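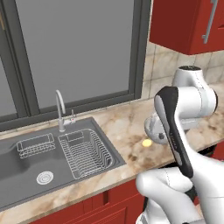

## Re: [kitchen-sim] wrist cam vs fixed cams, Etari results

Quick one before the cluster goes down at 4. Aslı Baysal wrote:

> Read the Etari note twice and still can't tell what you hold out. Is it the counter texture, the camera, or both? We ran the same split on Grundby in April and the fixed-camera policy fell apart as soon as the texture changed. Also, do you feed all views at once or pick one per episode? And how many seeds?

Both, but never at once. Should have said so in the note, sorry. The split is:

- train on 24 kitchens, all three views, stone and tile textures shuffled per episode
- test A - same kitchens, new counter textures
- test B - same textures, side cameras shifted and re-aimed

All views go in together, each through its own encoder. During training we drop one view at random per episode, so the policy can't lean on any single one. That's the whole method realy. No extra loss, no depth. 3 seeds for everything, 700 rollouts per seed.

What we see so far: dropping views helps a lot on test B and barely at all on test A. Textures are still the problem. Worst case is a pale object on veined marble, small yellow thing on beige and brown - the side cameras lose it and the arm drifts toward whichever stain is darkest. Red cabinets cause no trouble whatsoever, Furon and Akyol both had those and I expected at least some confusion.

The wrist view is the odd one. Close up it's the best input we have by a mile, cube between the fingers, edges nice and sharp. But the lower strip is all gripper body, so anything low and close in gets half hidden, and the policy treats the hidden part as not there. It'll close on the cube with something else sitting right against it. We mark those as failures even if the cube comes up. 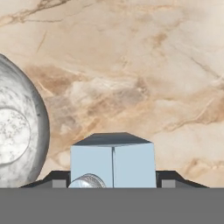
## What I'd try on Grundby

1. Turn on view dropping first, leave everything else alone. One flag in the config, `drop_view: true`.
2. Don't drop the wrist view in the last part of the reach. We did at first and grasps got visibly worse. Gate it on hand height.
3. Log which view was dropped, per episode. We forgot on the first seed and had to rerun teh lot.

On your texture result - was that with one fixed camera or two? If one, I'm not surprised. A view from the other side of the arm helps when its own links are in the way, and in these kitchens that big lower joint eats a whole corner of the picture.
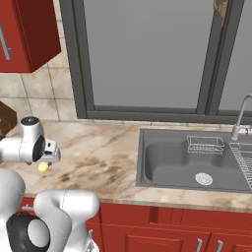
Anyway, with two side views I'd expect your drop to shrink but not go away. If it was already two, then something differs between our setups and I'd like to know what. Could be the lighting, ours is very flat and even. Could be that your textures are further apart than ours, in which case your test is harder and I should borrow it.

Can you send me the texture list? Just the names is fine, I'll match them up on my end. I'll push the eval script tonight, the rollout seeds are hardcoded near the top so change those before you run it.

Per-kitchen numbers to follow, need to fix the plotting first.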